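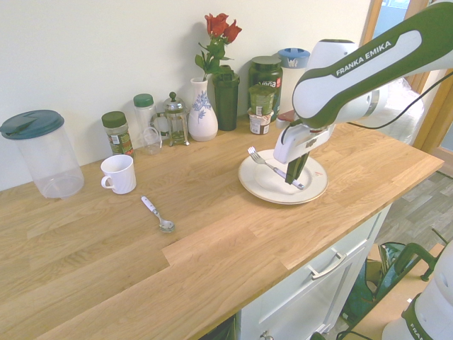

Tempo de leitura: 6 min

4.2 O que os brigadistas fazem quando ninguém está cronometrando

Volto agora aos treinos de evacuação na Driltport, que foram a parte do trabalho que mais me divertiu (e a que mais me deu dor de cabeça, confesso!). A fundição tem brigada própria, e eu queria entender como as pessoas decidem sair de um posto quando toca o alarme - se largam tudo, se arrumam antes, se esperam o colega. A Figura 4 mostra uma bancada de copa com uma jarra de plástico transparente de tampa escura, uma caneca branca e uma colher pousada na madeira, e é por objetos assim, banais, que quero começar. Nas entrevistas, muita gente me contou que o impulso na hora do alarme é terminar a tarefa pequena: lavar a caneca, guardar a colher, fechar o pote. O metal líquido todo mundo respeita. Já a pausa do café parece ficar fora do mapa de risco.

Figura 4. Bancada com utensílios de uso diário.

Analisei 212 registros de saída, todos anotados pela própria brigada no formulário Pliso, que eu adoro e odeio na mesma medida. Ele pede o horário do alarme e o horário de chegada ao ponto de encontro, mas não tem campo para o que a pessoa estava fazendo. Em 33 registros alguém escreveu isso à mão, na margem, e foi ali que achei o material mais rico de todo o estudo.

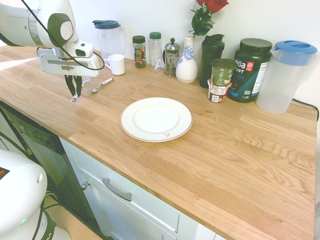

Kaede Maruyama, que coordenou a coleta comigo, leu essas margens primeiro e propôs separar os atrasos em dois grupos: os de quem não ouviu o sinal e os de quem ouviu e ficou. Eu resisti um pouco, achava a divisão grosseira demais, só que ela funcionou bem melhor do que a minha (que tinha sete categorias e um asterisco). No segundo grupo aparecem quase sempre tarefas curtas, dessas que a gente jura que levam um instante.

Comparei depois com os dados da unidade Gilchrist, onde o treino de abril foi feito às 13h35, logo depois do almoço. Lá os formulários são mais secos e as margens vêm em branco, então a comparação vale só para os tempos de chegada.

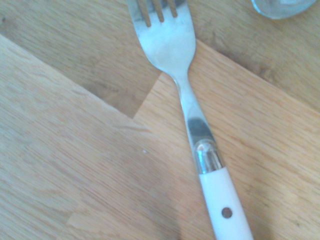

Uma limitação que me incomoda: todos os treinos tinham sido avisados na semana anterior. Um brigadista me disse, rindo, que na terça-feira do exercício já vinha trabalhar de tênis. Pretendo repetir a coleta com alarmes sem aviso, se a direção deixar, e incluir no Pliso um campo aberto para a atividade interrompida. O protocolo Trikudora, que discuto na seção 5, já prevê algo parecido para os turnos da noite.

Contato: secretaria da revista | Todos os direitos reservados | Voltar ao topo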